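The Green Fingers

When Lorraine Ormsby hired me, she said the job was simple. I must compare two grippers, write down which one is better, and go home. She gave me 40 days and a key for the back room at Pivport.

I was not alone. Jianhua Jin had built the controller for the first gripper, and Inês Barreto had chosen the second one. They were polite with each other, in the way that people are polite in an elevator. Each of them brought me tea at different hours, and each of them asked the same question.

"So, how does it look?"

"It is early," I answered, every time.

The first gripper was called Vergara. It worked with suction, and it was quick. You put a box under it and the box was already in the other bin before you finished your thought. Jianhua liked to stand with his hands in his pockets while it was moving. He never looked at the box, only at my face.

The second was called Itano. It had metal fingers with soft green tips, and it was slow. Before it closed, it waited a moment above the thing, and I had the feeling that it was deciding whether to be rude or not. Inês said this was only the camera finishing its calculation. I wrote this in the notebook, the part about the calculation.

With boxes, Vergara won. With bottles, Vergara won again. Jianhua began to whistle in the corridor. Then we came to the objects on the third page of the list, the ones that customers send back and that have no good shape: soft things, bent things, things in plastic bags. The suction cup touched a bag and the bag came up, and then the bag fell, because the plastic had a fold in it. We tried it 6 times. Jianhua changed the pressure in the controller, and then the angle, and then he changed both and did not say to me what he had changed, so I had to throw away a full page of results.

"You must tell me," I said. "Otherwise I am comparing two things and one of them is a different thing every hour."

He apologized. He was really sorry, I think. He sat down on a box of spare hoses and ate an orange, and he told me that his old teacher, Yanling Jiang, had built her first gripper from kitchen parts, and that it had picked up an egg in front of the whole department. He had been nineteen. He had wanted to make something like this since that day, and Vergara was the closest he had come.

"Did the egg break?" I asked.

"Not in the gripper," he said. "She put it in her pocket after."

Next morning I changed to the Itano. It takes most of a morning to change, with the cables and the air line, and then the camera has to be taught again where the bins are. The bins were old, from the time of another project, and the light made strange clouds on the floor of them. Inês worried that the camera would take the scratches for objects. She wanted to buy new bins. I said that our customers will have old bins too, and we kept them, and she clamped them herself, so strongly that I needed both hands to open the clamps later.

Lorraine wanted something in the report that was not a table. She said that the people at Nutitz did not read tables. So I kept a picture from that session, and it went on page two.

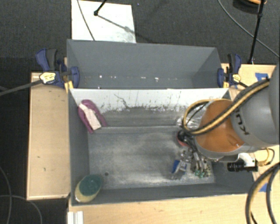 The Itano over the front bin, with the small blue package beside its green tips.

Inês did not bring me tea that afternoon. She stood behind the line with her arms crossed, and when the arm came down she stopped breathing, and I noticed that I had stopped also. The fingers waited. They closed on the blue package, and lifted it, and carried it to the rear bin, and let it go there.

"Again," said Inês.

We did it again. We did it until the building was dark and the guard, Mr. Lu — Jianguo Lu, who was older than all of us and did not like robots — came to ask if we had forgotten our homes. He watched one pick with his flashlight under his arm.

"It is slow," he said.

"Yes," said Inês.

"My wife takes the dumplings out of the water like this," he said, and he went to check the other doors.

I finished the report on August 30, 2024. In it I wrote that Vergara was faster for everything with a flat side, and that Itano was better for the third page. I wrote that a customer with 3 robots could buy two of one and one of the other. Lorraine read it standing up. She asked me which one had won, and I said it was in the report, and she said that she had read the report.

"Then which one would you put in your own kitchen?" she asked.

I looked through the glass of her office. Jianhua and Inês were in the back room. He was holding the light for her, and she had the suction cup in one hand and a green tip in the other, and she was trying if the one would fit beside the other on the same plate. They were arguing. He had an orange in his pocket, I could see the round shape of it.

"Can I have until September?" I said.

Lorraine looked also through the glass, for quite a long time. Then she gave me back the key.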